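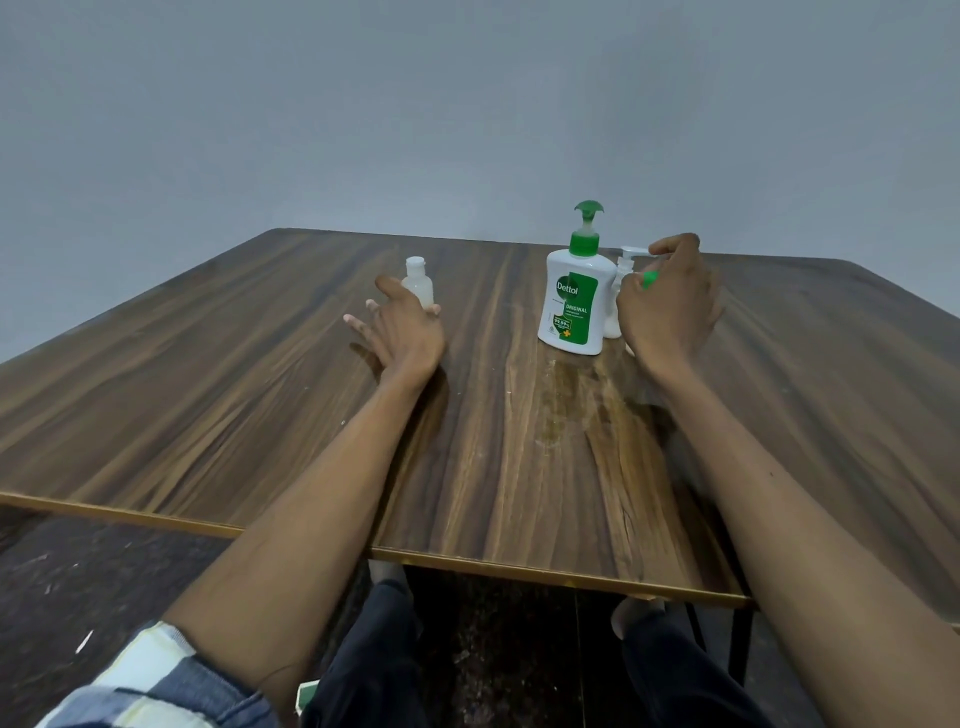
Bottles handled at a table, with a Dettol hand wash pump bottle at centre right.

Kutgate Guidelines

The Kutgate Guidelines are a set of voluntary rules for recording people at household tasks, where the recordings are meant for training robots to do the same work. They were drawn up by Naveed Ansari and Etornam Korletey and first issued on 24/09/2021. They cover consent, the choice of objects, the handling of liquids and the labelling of finished recordings. They have no legal force, and no outside body checks whether a firm that claims to follow them does so.

Share 6 | Comments 2

Background

Before the guidelines appeared, most groups wrote their own instructions for the people they recorded. Some ran to a single page. Ansari had worked on table-top recordings at Lolix and complained that two sites given the same task could return material with almost nothing in common. Korletey's interest was in privacy, mainly faces, letters and screens caught by a head-worn camera. The first draft tried to deal with both matters and was criticised for dealing with neither in much depth.

Main rules

A person being recorded must agree in writing and may withdraw until the recording is passed on. The rule is silent on what happens afterwards, which critics regard as its largest gap.

Both hands should stay in view during the main part of a task. Sleeves may be worn but should not cover the fingers. Objects should be ordinary ones, with their labels left on, and at least one should partly hide another. Pump bottles, caps and small containers are listed as suitable, as they call for the two hands to do different jobs.

Spills are to be left in place unless wiping is part of the task. The authors argued that a robot trained only on clean, dry surfaces would do badly in a real kitchen or washroom. The claim is plausible, but the guidelines offer no test results in support of it. Nor do they say how much liquid is safe near powered equipment, beyond a line advising "reasonable care".

Each recording should carry a short written label giving the task and the main objects. A task that was not finished must be marked as such and kept.

Use

Cetano adopted the guidelines in full and stated that 2,000 recordings had been made under them. A later review by Quaye looked at 802 of these and found that 789 had a label of some kind. This was widely repeated as proof of success. The review checked only that a label was present, and did not ask whether it was correct. Cetano has not published a count of unfinished tasks, so it is hard to tell if the rule on keeping them was followed.

Criticism

The usual objection is that the guidelines describe good habits without setting limits. Words such as "ordinary", "suitable" and "reasonable" are left undefined, and two firms can both claim to comply while doing very different things. Supporters reply that stricter wording would have kept smaller groups away. No figures have been produced for either view.

A second complaint concerns brand names. Leaving labels on makes recordings more lifelike, but a robot may then learn to know a bottle by its printing and fail when the design changes. Korletey accepted the point and proposed a mix of labelled and plain containers. The proposal does not appear in the current text.

See also: Consent in recorded work; Household robots; Voluntary standards

Share 6 | Comments 2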